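Search this site
Type and hit enter

Posted in May by Recep Uçar

Line drying versus the dryer, part two

The first post drew more mail than I expected, most of it asking how I was measuring dryness. The method is weight. Each load goes on a luggage scale before the wash, again when it comes out of the spin cycle, and then at intervals until it returns to within 2 per cent of the first reading. Touch is unreliable, especially with cotton on a cold morning, when a dry towel still feels damp.

Spin speed turned out to matter more than anything I did afterwards. Our old machine topped out at a setting that left bath towels holding over half their dry weight in water. The replacement spins faster, and the same towels come off the line well before dinner in mild weather. If your washer has a separate spin program, run it a second time. It takes 8 minutes and uses very little power compared with any heated cycle.
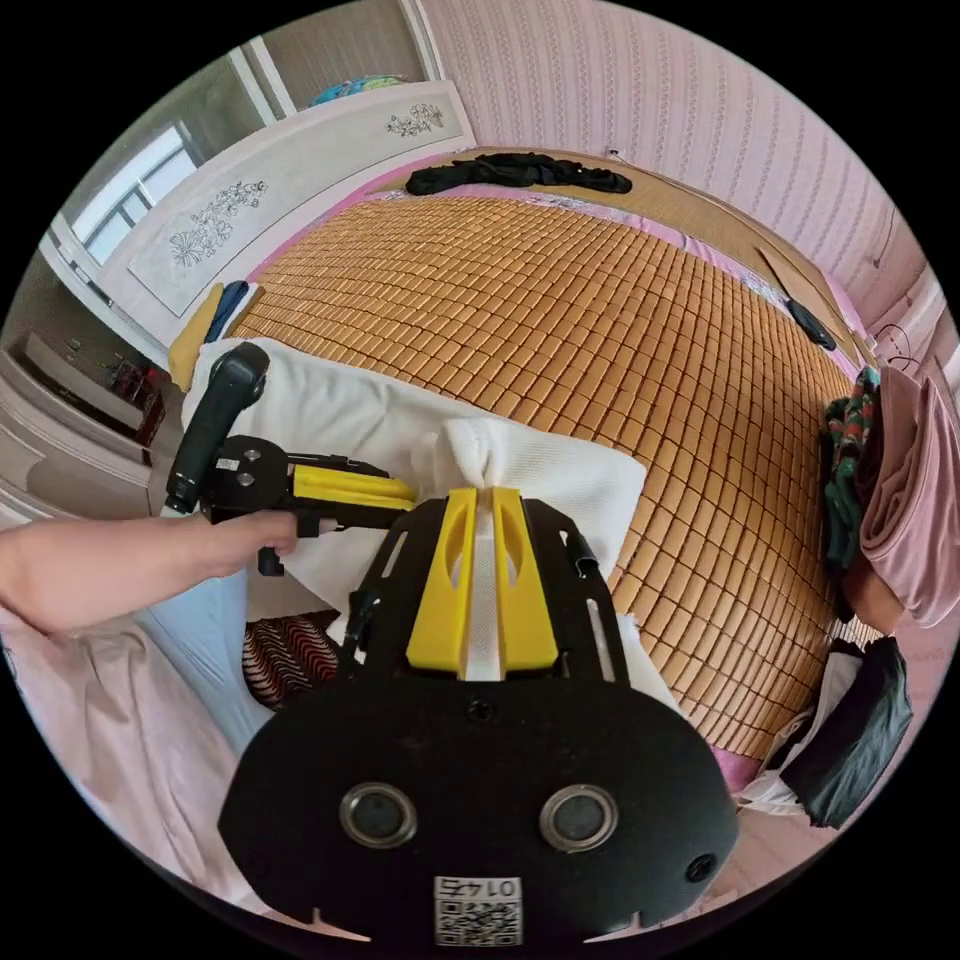

Fabric softener is the next variable. It coats the loops in terry cloth and lowers absorbency, and I had assumed it would also slow drying. I could not measure a difference. What I did notice was stiffness: unsoftened towels dried in still air come in like cardboard. A hard shake before hanging and another on the way in fixes most of it. So does a bit of wind. Vinegar in the rinse did nothing I could detect, and the rubber seal on the door is not meant to take acid every week, so I have stopped.

Line spacing is worth a paragraph. I had been hanging towels on adjacent lines, which puts the inner ones in dead air. Using every second line cut the drying time for the slowest towel by 34 per cent on a calm day. On a windy day the gain was too small to trust. Folding a towel over the line by a third, with the long side facing the breeze, beat both pegging by the edge and folding in half – though pegging by the edge leaves fewer marks.

Colour fading is a longer test. I have one navy hand towel on the sunny end of the line and its twin under the eaves, and will compare them after summer. The dryer figures are also unfinished, as I want 3 more loads on the low heat setting before I post the table.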